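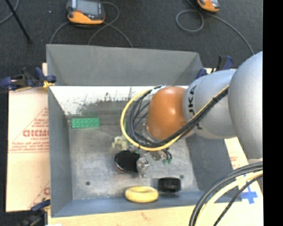

Cable day on the bin picking cell. I will write down how the cell is set up now, in short posts, for those of you who asked after my last thread about the Bokley controller.

The bin first. It is held with clamps, and the boards stay under it. In April I ran the cell without clamps for one afternoon and the bin moved 8 mm when the gripper touched the wall. The robot did not notice. All the picks after that were wrong by 8 mm.

So now every morning I do the same check. Try each clamp by hand, then push the bin from the short side, quite hard. If it moves at all I tighten and teach the bin corners again. It takes 7 minutes if I have already had coffee.

The cables. Yellow one and the black bundle go together down the arm, over the joint, then in a wide loop to the tool. The loop looks too big, I know. Two people wrote me this already.

When the last joint turns to its limit, the loop becomes much smaller. My first loop was short and tidy and it pulled the connector half out of the gripper. I lost two evenings to find this fault, it came only at one angle.

The length I use is 46 cm of free cable between the last tie and the tool. Measure it with the joint in the middle position. Please do not copy my number if you have another arm, turn your joint slowly to both ends and look.

Ties: close them only so far that you can still push the bundle through with a finger. A tight tie cuts into the jacket. I changed one black cable for this reason, the spare came from Zhuravel and it was a little stiffer than the old one, so I had to make the loop again.

The floor of the bin is scratched everywhere and the white band on the back wall too. Most of it is older than me in this job. I wipe it with a dry cloth and leave it - paint would only come off on the parts.

Parts in the bin at the moment: a green block near the back wall, a black disc, a pale yellow ring and a small black cylinder. Black and shiny parts are the hard ones for our Stindileo camera. The ring it finds very well.

After the cable work I always run slowly first, at the lowest speed, with one hand on the pendant. Then the long test, 366 picks, and I look at the ties again at the end.

Still open: the air tubes at the tool. Jaterby sells a swivel fitting that could help, but I have not tried it. If you have one on a small arm, please write me how long it stayed tight.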